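Search this site
Enter keywords
Go

Kutero Street Grooming and Barber Training Program
Progress report to the Eklund Small Enterprise Fund, second period
Prepared by Reshma Mnguni, program coordinator

1. Where we are

The second period closed at the end of February. Both chairs at the Kutero Street salon are now in use five days a week, and the Saturday clinic has run every week except one, when the hot water system failed and we had to send people home. The plumber replaced the thermostat on the Monday and we have had no trouble with it since.

We delivered 567 services in the period. Of these, 269 were haircuts at the concession price and the rest were full-price cuts, beard trims, shaves and colour. The target in the funding agreement was 540 services, so we are ahead of it, though most of the gain came in the last five weeks. The first month was slow while the front footpath was dug up and customers had to come in through the lane.

2. Trainees

We started with six trainees and have five. One left in the fourth week for a full-time job in a warehouse and has told us she may come back to finish her units next year. We have not filled the place, as a new starter would be too far behind the group.

All five have been signed off on basic clipper work and scalp massage. Three have been signed off on wet shaving. The other two need more supervised hours with the razor and will get them on Wednesday afternoons, when the shop is quiet. Colour theory has gone well. Colour practice has been held back by the late arrival of the second basin, which was promised in the first period and came seven weeks after that.

Hudard, our supervising barber, has asked that future groups be capped at five. I agree with him. With six people and two chairs there was too much standing around in the first weeks, and the feedback forms said so.

3. Placements

Two trainees have begun one-day-a-week placements at Onetti, the salon and spa on the ground floor of the hotel near the station. They assist at the basins, look after towels and capes, and sit in on bookings. The manager there has been pleased with their punctuality and would like them to be quicker at resetting a chair between clients. We now time this at Kutero Street as part of the morning routine.

Placements for the other three are not settled. One salon that had agreed has changed hands, and the new owner wants to wait until winter. I have two other leads and will report on them next time.

4. Spending

The equipment line is fully spent. The last item was the second basin, which with fitting came to $825. The quote was lower, but the wall needed a new waste pipe and the landlord would not pay for it. I have moved the difference from the printing line, which was underspent, as the agreement allows without written approval.

Consumables are running higher than budgeted. Neck strips, disinfectant and blades account for most of it. I do not want to cut back on any of these. If the trend continues, I will write to the Fund before the next instalment to ask for a small change between lines. 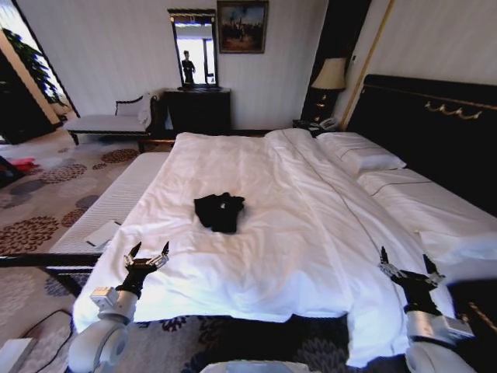 Black garment on a white duvet, hotel-style bedroom.

5. Problems and risks

Missed appointments are still our main problem, mostly in the concession slots. We began sending a text message the afternoon before and it has helped a bit. We will not charge a deposit for concession cuts.

The lease is up for renewal in the next period. The landlord has said verbally that the rent will stay as it is — I have asked for this in writing.

6. Next period

Finish the shaving units for the remaining two trainees. Confirm three placements. Start colour practice on models from the second week. Hold the open evening at 6 pm, with free beard trims for anyone who books ahead.

Comments (3)

Col from the lane side
Good to see the front door open again. My dad gets his cut there and won't go anywhere else now.

Marg T
Is the concession price for students as well or only pensioners? The sign doesn't say.

Program office
Hi Marg, both. Bring your card along. We'll fix the sign.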